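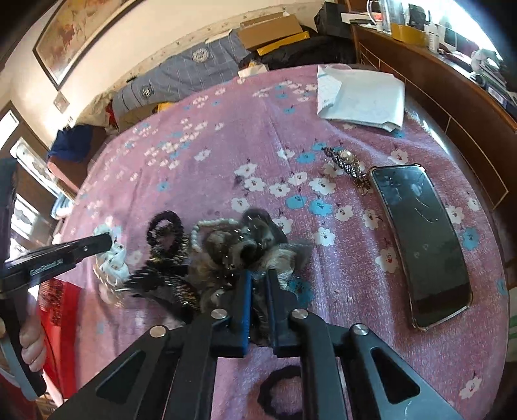 A furry gray-and-brown scrunchie above a floral tablecloth

A scrunchie is a hair tie made of an elastic band inside a loose tube of fabric. It is used to hold ponytails, buns and braids, and is also worn on the wrist. The fabric is longer than the elastic, so it gathers into folds when the band is at rest.

Construction
Most scrunchies are sewn from a single strip of cloth. The strip is folded lengthwise with the right sides together, stitched along the long edge and turned out. Elastic is threaded through the tube and knotted or sewn, and the open ends are then closed by hand or machine. A wider strip gives a fuller scrunchie, while a longer one gives tighter gathers.

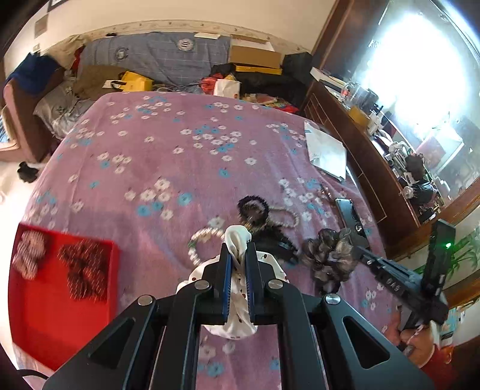 White spotted fabric scrunchie, with two others in a red tray

Materials
Common fabrics include cotton, velvet, satin and jersey. Satin and silk slide easily over the hair and may loosen during the day. Velvet holds better on fine hair. Long-pile fabrics such as faux fur are bulky and are worn mainly in winter.

Care
Cotton scrunchies can usually be machine washed in a mesh bag. Silk and faux fur are normally washed by hand and dried flat. Heat from a dryer can weaken the elastic.

See also
Barrette
Headband
Ponytail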